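Stestport Repair Shed: my May walk-round, with comments

I do this with a mug of tea in one hand and a pen in the other, usually before 7 in the morning when it's quiet. The printed sheet only has room for a tick, so I type the comments up afterwards for whoever has the next turn. Skip what bores you!

1. Front door and ramp
Door opens fully: yes
Ramp sound: yes
Comments: The ramp still bounces a bit at the bottom end. I jumped on it (I'm not a small woman) and nothing cracked. Moss is coming back along the left side though, so somebody please take the stiff brush to it before the next wet spell.

2. Ways out
Back door clear: NO, then yes
Sign lit: yes
Comments: Two bags of donated curtains and a pushchair were stacked right up against the back door. I moved them. I know the corner looks like it was made for dumping things in, but it's the only other way out of the building and I will keep going on about it until I retire. The push bar is fine, nice and springy.

3. Fire extinguishers and blanket
Gauges in the green: yes
Pins and tags in place: yes
Comments: All good. The one by the kettle has a wobbly bracket and I've tightened the top screw, but the plug in the wall has gone soft and wants replacing properly. The blanket is back in its pouch the right way round, with the tapes hanging down so you can grab them.
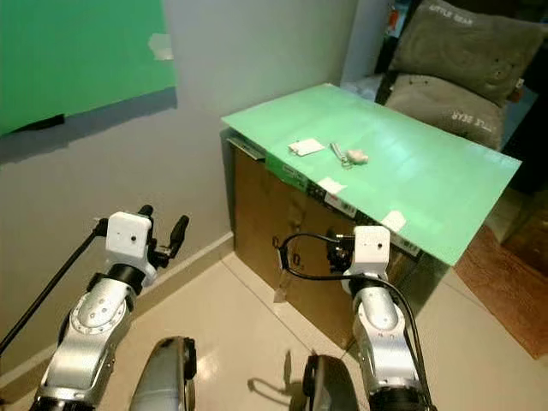 4. Smoke alarms
Tested: yes, 3 out of 3
Comments: Loud as ever. The one in the passage took a good long press before it went off, so I've put a new battery in it and I'd like it looked at again next month. Spares are in the biscuit tin. (The biscuits are somewhere else and I'm not saying where.)

5. Electrics
Leads checked: yes
Faults: one
Comments: The long orange extension lead has a nick in the outer sleeve, near the plug. I've cut the plug off so it can't sneak back into use, and the lead is going to the tip. Please don't tape these up, a nick is a nick. The Longo heater is fine but it was plugged into an adaptor again. Straight into the wall, please, every time, it's a hungry thing.
Still waiting on Corrado Messina for the results of the fixed wiring test. He was very cheerful on the phone and said there was nothing scary in it, so I've put "pending" and left it there.

6. First aid box
Sealed: no
Contents complete: nearly
Comments: Out of the medium plasters again, and the eye wash goes out of date at the end of summer. I've ordered both from Skasidcombe. If you use something, write it in the little book, even if it's just one plaster. I'm not going to tell you off for bleeding.

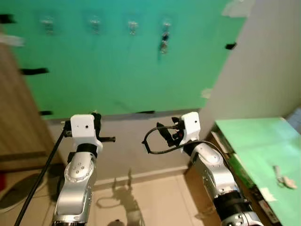

7. Keys and cupboards
Solvent cupboard locked: yes
Spare key where it should be: yes
Comments: The solvent cupboard was locked and the spare was in the key safe, which is a first for this year, so well done all of you. What I'd really like is a proper place for the everyday stuff, because things that live in pockets go home in pockets. Stick-on hooks like the four in a row on the green board would do for light bits and bobs, with only one of them in use there's plenty of room for more, but I wouldn't trust that sort with the big gate bunch. That needs a screw and a decent wall plug. I'll pick some up when I'm next over in Lutivmont.

8. Floors and steps
Trip hazards: one
Comments: The mat inside the loo door has started curling at the corner and it caught my toe. I've turned it over for now. The yellow edging on the step down to the store is nearly worn away, and I'll repaint it when we've got a dry evening.

9. Ladders
Feet and rungs: fine
Comments: The tall one is fine. The little stepladder has lost a rubber foot and I've put it behind the door with a DO NOT USE label on it. Please believe the label.

Carry over to next time: bracket by the kettle, passage alarm, wiring results, step paint, curly mat, stepladder foot.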